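Decanting spices: does the jar material matter?

Petska forum > Kitchen and storage

sevhladun
4 September 2025
I keep ground spices in plastic jars with screw lids, sorted into bins by how often I use them.

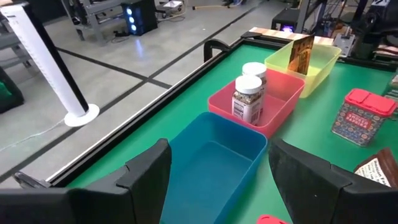
Paprika and turmeric fade first, usually by November if I fill up in spring. Is that the plastic letting air through, or just light?

a_fehr
Light, mostly. Paprika loses colour quickly on an open shelf. Put the same jar in a drawer and compare.

Walville32
Disagree. Thin plastic passes some oxygen and takes up oils. I moved to glass and my cumin keeps its smell for over 40 weeks.

a_fehr
Did you change the lids at the same time? A lined lid seals far better than an unlined one. You can't put it all down to glass.

Walville32
Yes, lined lids. Fair point, but cloves still mark plastic and that is nothing to do with the lid.

L. Thibodeau
Buy whole and grind 5 g at a time. The jar then hardly matters. Also don't shake it over a steaming pan, the powder cakes.

sevhladun
Whole turmeric is hard to get in Stisley. I'll put half the paprika in the drawer, same jars, and leave the rest out.

a_fehr
Write the fill date on the base. Lids get swapped.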